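Home | Course outline | Readings | Handouts | Contact

Handout 4: Patience in daily life

In last meeting we spoke about gratitude. Now we go to patience, and I ask you to read this handout before you come, as the discussion will be shorter than usual.

Many people think that a patient person is a person who feels nothing. I do not agree with this. My neighbour's kettle takes very long to boil, and I feel each second of it. Patience is how I behave while I am feeling it.

For our course we will separate two kinds:

Waiting patience – the bus, the clinic, the phone line. Once I was number 52 in the queue at the Rustholm office and they were serving number 11. The other people in the room were neither better nor worse than me, but some had brought a book.

Repeating patience – to explain the same thing again to a child, a parent or a colleague. This is harder for most of us. The tone of the voice changes already at the second time, even when the words remain the same.

Please note that patience is not the same as silence. If you are treated badly, you may say so, and you may say it in the first minute. Some students told me in October that they had confused these two for many years.

Homework

Keep a small diary until we meet. Write when you became impatient, what was the hour, and if you had eaten. Do not write who was guilty. One line is sufficient for each entry.

Choose one favourite place where you always hurry, and go there once without hurrying. I have chosen the bakery in Brekke.

Reading: the chapter on habit, from page 162. The second half is difficult, so read it slowly or leave it for later.

11 shares | 4 comments 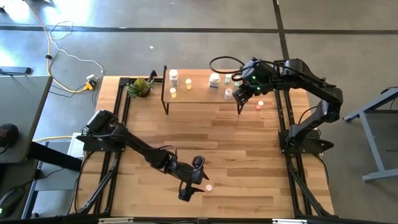 Lovis: I did the diary and nearly all my entries are before lunch. Should we also write the times when we stayed calm, or only the bad ones?

Reply: I would like to know this also. Mine looks very gloomy so far.

Anonymous: The part about silence helped me. I will bring it up with my sister.

Anonymous: Is the page number for the old edition or the new one? In mine the chapter on habit starts much earlier.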